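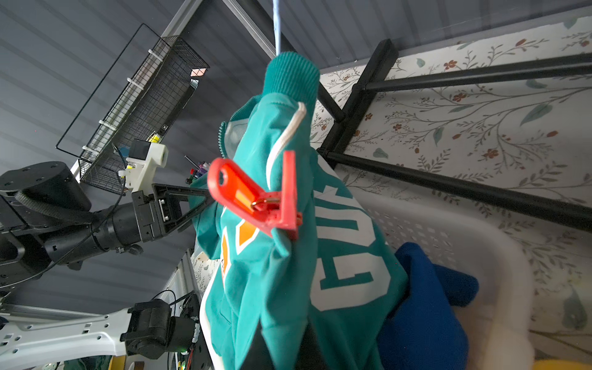 Figure 2. Teal hoodie-style jacket with white block lettering and orange numerals, hanging with a red clip.

5.2 Player statements before the season and the expectations of supporters

In the second part of the study we look at what the players of other clubs say about a team before the season begins. Supporters of the Gernport basketball club were asked in July to guess the final place of their team in the Wusex league. They were asked the same question again after two players of the rival club Tallow had praised Gernport in the local press. In total 2,000 answers were used. Answers without a clear place in the table were removed before the analysis.

The second guesses were higher than the first ones, but the change was not equal in all groups. Supporters who go to most of the home games almost did not change their guess. The change came mainly from people who follow the team on television or through friends. This agrees with Räsänen, who found that praise from a rival has more weight for a person with little own knowledge of the team. We did not find the effect of age which is reported in the same work.

One difficulty is that Gernport signed a new point guard between the two rounds of questions. Some part of the rise may come from this signing, and with our data it is not possible to separate the two causes. We tried to reduce the problem by leaving out the answers which mention the new player in the free text field. The direction of the result stays the same, although the difference becomes smaller.

It should also be noted that the wording of the praise was not equal. One of the Tallow players spoke about the title, while the other said only that Gernport would be hard to beat at home. The questionnaire did not ask which of the statements the person had read.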